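Clearing the Sillow hallway
August 2020

Gallery

The hallway at Sillow is long and narrow, and for years it took whatever people dropped in it on the way through. Shoes were the worst of it, then coats, then post. This page covers the clearing out and putting back, which we did in stages over the summer. The captions were written by Aníbal Llanos, with additions from the rest of the house. If you lived here before and recognise something of yours in the lists below, get in touch before the end of September, after which the unclaimed things go to the charity shop on Kuruc Street.

The order of work was simple. Everything came out of the hall and went into the front room on old sheets. The floor was swept, washed twice and left overnight with the back door open. The skirting was wiped down and the marks by the meter cupboard were touched up with what was left of the landing paint, which is a shade too yellow but will do. Then things went back one group at a time, starting with the coats.

Coats

We allowed two hooks each. A coat that hadn't been worn since the winter before last went into a bag upstairs with a label on it. The waxed jacket with the torn pocket is being kept for the garden. The long grey raincoat has no owner that we know of, and there was a bus ticket and a peppermint in the pocket.

Umbrellas and sticks

These used to lean in the corner behind the door and fall over whenever it was opened. The broken ones were thrown away. The rest are in the tall clay pot that came from the yard, with a folded cloth in the bottom to catch the drips. The walking stick with the rubber foot belongs to the house and should stay there.

Post

The post used to go on the stairs. It now goes in the wire tray on top of the meter cupboard, opened or not, and it gets sorted on the same evening as the bins. Anything for past tenants is sent on if we have an address and returned if we haven't. Most of it was catalogues from Bestus, who have been written to and asked to stop.

Shoes

The old arrangement was a heap along the wall, with a second heap of pairs that had lost each other. It took a whole afternoon to match them up. Single shoes were put in a box and kept for a fortnight, and a few did find their partners, mostly under beds. Wellingtons and football boots were moved to the back porch, where the floor can be hosed, and they are not coming back into the hall.

The rule for what stays downstairs is what you wear in a normal week. Best shoes, winter boots and anything in its own box live in bedrooms. Slip-ons for going out to the bins are allowed by the rack as long as they are kept together and out of the walkway.
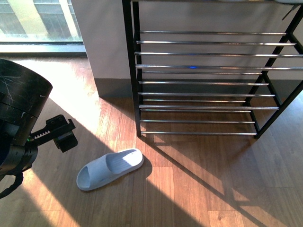 Black shoe rack with silver crossbars, and a light blue slide sandal on the floor, partly in the sun.

Replying to the first version of this page, Prakesex wrote that bar racks are fine for trainers but that narrow heels drop straight through, and that a strip of stiff card laid across one tier sorts it out. We have cut a piece from a packing box and will see how it lasts. The same message said to keep children's shoes on the lowest tier, which we would do anyway, as they are the only ones short enough to reach it without bending.

A few notes on using the rack, for anyone moving in:

Put shoes on with the heels towards the wall. They sit more steadily that way and you can see which pair is which.

Knock the mud off outside. The bars wipe clean with a damp cloth, but whatever falls between them lands on the shoes underneath.

Wet shoes go on newspaper by the back door until they are dry.

Heavy pairs go low down. If you need more room than your share, ask before you take it.

The floor

With the heap gone the floor can be swept in a few minutes, which has made the most difference to how the hall feels. It gets done on bin night along with the post. The sun shows up every bit of grit, so it is easy to see what has been missed. Please lift things out of the way when you sweep and don't go round them.

We tried a long runner for a while and took it up again. It slid about and held the dirt, and the front door caught on it. There is a plain mat inside the door and another on the step, and both are shaken out over the hedge.

Still to do

The bulb at the stairs end needs changing and the long ladder is on loan next door. The key hooks are bought but not up. Aníbal would like a bench for sitting on to do up laces, and the rest of us think it would fill up with bags inside a month, so that has been left until the autumn. The cupboard under the stairs is a separate job and will get its own page.

Things found and not yet claimed

One brown leather glove, left hand. A bicycle pump without its connector. A child's sun hat, striped. A brass key stamped 989, which fits no lock in the house. A paperback road atlas with the cover missing. A tin of black polish, nearly full. The grey raincoat mentioned above. All of it is in the crate on the landing.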